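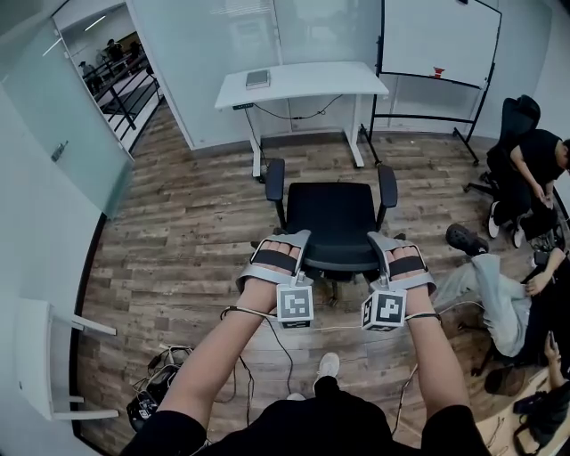
How does a robot learn to do a chore?

One way is to copy people. A person does the job again and again while holding the same kind of gripper the robot has, and a computer studies the recordings.

At the Skovine lab in Premholm, the first chore was pushing a chair up to a desk. You can probably do this already, even if you never do. For a robot it is hard. Chairs roll, and they swivel when you wanted them to roll.

So people strapped grippers to their hands and got to work. Under each gripper hangs a white cube with black-and-white patterns. A pattern like that is easy for a computer to spot, so it can work out where the hand is and which way it is tilted.

The team recorded 1337 tries. Then they trained two copies of a program called Narow. One copy got only 371 of the tries. The other got all of them – lucky thing.

Next came the test, with a chair neither copy had met. The copy with fewer lessons liked to shove the chair sideways and then stop, as if finished. The copy with more lessons got the chair to the desk far more often, though it bumped the desk leg 6 times and never said sorry.

The team's next question is whether Narow can pull the chair out again.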